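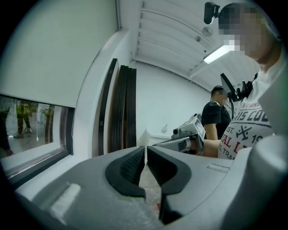

Upstairs at Clivutik, January

About Clivutik

Clivutik is a language school for adults. We teach Spanish, Finnish and English in small evening classes, and we run a separate daytime program for people who need a language for their work. We have 14 teachers and, this term, 138 students. Most of them live within walking distance or take the bus.

How we started

The school was opened by Begoñe Vidal and Valtteri Kinnunen, who had taught at the same college and shared an office there. Begoñe taught Spanish to nursing students. Valtteri taught Finnish to a class that shrank every year until the college dropped it. A few of his students asked if he would keep going on his own, so he rented a room above a shoe repair shop and taught them there two evenings a week. Begoñe took the other evenings.

For the first two years there was no school name on the door. The name Clivutik came from a board game that Valtteri's beginners made up to practice place names. It doesn't mean anything in any of the languages we teach. People misspell it often, and mail sent to "Clivotik" still reaches us.

We moved to our present building when the shoe repair shop needed its upper floor back. We have three classrooms, a kitchen and a reading room. The reading room used to be a coat room and is still called that by anyone who has been here long enough.

How we teach

Classes have no more than eight students. An evening class lasts 50 minutes for beginners and 55 minutes for everyone else, with no break. We tried longer classes and found that people who had come straight from work stopped speaking in the second half.

We ask every new student to come in for a short talk before they sign up. It isn't a test. The teacher wants to know what you have studied before, how long ago it was and what you want to use the language for. Somebody who wants to talk with their in-laws at the dinner table needs a different start from somebody who has to read contracts.

Our beginner courses use a textbook. After that the teachers put together their own material, which means that two groups at the same level may be reading different things. If you miss a term and come back, we will find a group that fits where you are. You may need to change teachers.

Homework is given every week and is not graded. Teachers mark it and hand it back.

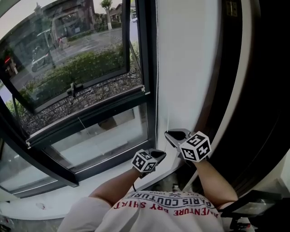 By the window, January

The people

Begoñe Vidal runs the school day to day and teaches intermediate and advanced Spanish. She is the person who answers most of the email.

Valtteri Kinnunen teaches Finnish at all levels. He also writes the grammar sheets in the coat room, which students are free to take home.

Peadar Heffernan is in charge of the English courses. He came to us from a school where he prepared students for exams, and he still does that here for anyone who asks. His pronunciation class in the spring term fills up early.

Telmo Ortuño looks after the daytime program. He visits employers, works out what their staff need and sets the schedule. He teaches some of those courses himself, mainly for warehouse and kitchen staff.

Lucía Carrasco is at the front desk in the afternoons and handles sign-ups, payments and room changes. If you want to switch groups, write to her first.

Our other teachers work part time. Several teach at other schools as well, and some are former students of ours.

Courses for employers

We have taught groups at Takis and Goel for several years. At Takis the lessons are held before the morning shift. At Goel they are spread over the day so that each department can send two or three people at a time. Employers pay for the whole course, and we don't charge the staff anything. We tell the employer who has attended. We don't report on how well anybody speaks.

Bokadska

Bokadska is our reading group. It meets once a month in the coat room and is open to people who don't take classes with us. The group picks a short book or a long story in one of our three languages and talks about it in that language. You may bring a dictionary. There is coffee, and usually somebody bakes.

Fees and terms

We run three terms a year, starting in January, April and September. Fees are the same for all languages and can be paid in two parts. If a beginner leaves after the first class, we return the full fee. After that we return the part for classes not yet held, less the cost of the textbook if you have written in it.

Visiting us

The front desk is open from 2 p.m. until the last class begins at 7:30 p.m. You are welcome to look around and sit in on one class before you decide. Please ring the lower bell, as the upper one belongs to the dentist.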